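**Blue pegs keep going walkabout. How do you lay out a small-parts board?**

I've got a white board with a raised plate for little blue pegs, plus some metal pins, and it lives on a black table in the spare room. Every time I move one peg, a second one comes along for company and a third goes under the radiator. I started the month with 30. I now have 24 and a sore back. Is there a proper way to set this out?

*Yamuna Nadar*

**Poojary**

Put the plate near the middle of the board, where your hand comes down on it from above instead of sliding in from the side and skittling the lot. Keep the metal pins well away, up in a corner. Dark table, white board, dark curtain behind if you have one: a blue peg has very few places to hide after that.

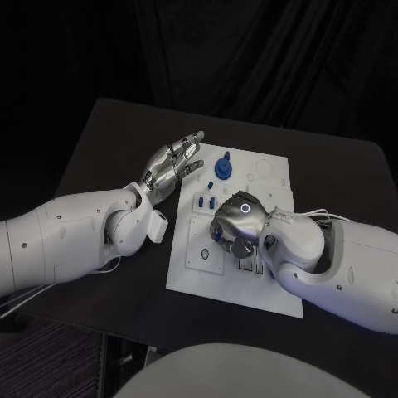
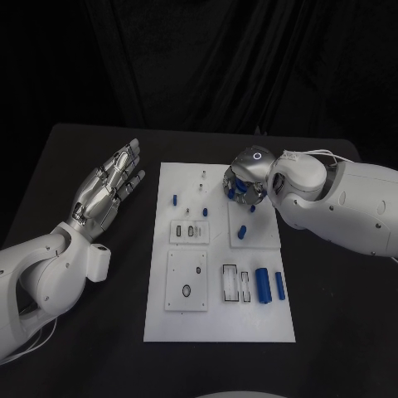
*White board on the black table, curtain behind. Some of the blue parts are on the raised plate in the first picture and held over the upper part of the board in the second.*

If you must lift several together, keep them low over the board. Mine get dropped from 20 mm at most, and I still own a torch for the skirting.

**flovitora**

have you tried a tray

**Indov**

Seconding the tray, grudgingly. Also check the hoover bag before you order more pegs.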